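Call for Participants: Remote Operation Trial, Plillex Kitchen Training Kit
Starkmont, August 2018
195 shares - 45 comments

Starkmont invites applications from adults who wish to take part in a paid evaluation of Plillex, a software kit for teaching two-armed robots to handle food and kitchenware. No background in robotics is required. Applicants should be comfortable using hand controllers for up to two hours at a time.

Participants will guide the robot through short tasks in a simulated kitchen, among them reaching for fruit on a counter while leaving the cups and bowls beside it in place. Each task is recorded and scored by the software. The trial has 63 places, and sessions will be held at the Sturau office through November.
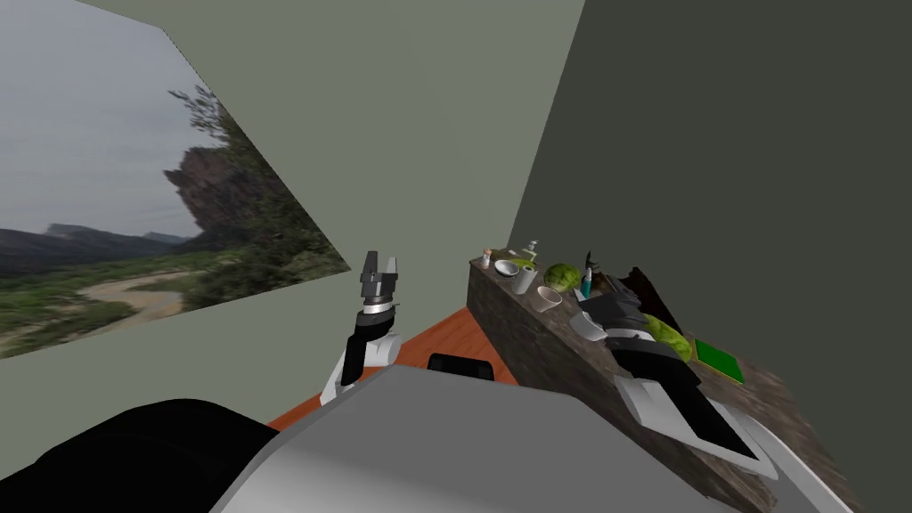 Roos Mulder writes that the controllers took her most of a morning to learn in the spring round, and that the left and right arms should be practiced separately before both are used together. She would also have liked a longer break between sessions.

Breaks have been extended for the present round - participants may now rest for 20 minutes after each block of tasks. Payment is made on completion of the final session. Partial payment is available to those who withdraw early.

Applicants must be 18 or older and able to attend three sessions in person. Those who have worked for Starkmont or Gilmartin in the past year are not eligible. Applications should be addressed to Emiliano Maldonado, Participant Office, and should state the days on which the applicant is available.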